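Grundmont Community Kitchen: Frequently Asked Questions

Who may reserve the kitchen?
Any resident of Grundmont aged 18 or older may apply. Groups from Vallau are accepted when dates remain open.

What equipment is provided?
Ovens, pans, knives and mixing bowls are included in the fee. Plastic bowls come in several colors and in large and small sizes.
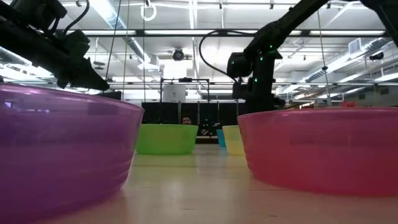

How do I apply?
Forms are available at the front desk, Room 7. Applications for the fall term close in September.

Is a deposit required?
Yes. Returning groups may carry their deposit forward to the next booking. Plastic bowls must be washed by hand and left on the drying rack.

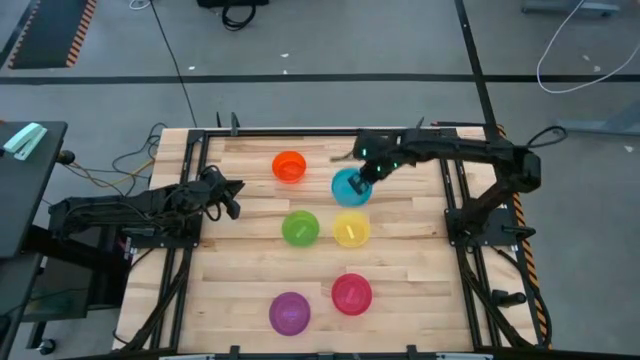

Deposits are returned by mail once the kitchen has been inspected. Damaged items are charged at replacement cost.

May food prepared in the kitchen be sold?
Only with a valid county food permit. A copy must be attached to the application.

Whom should I contact?
Marites Dimaculangan, Reservations Office, extension 3815.

Last revised 28 December 2018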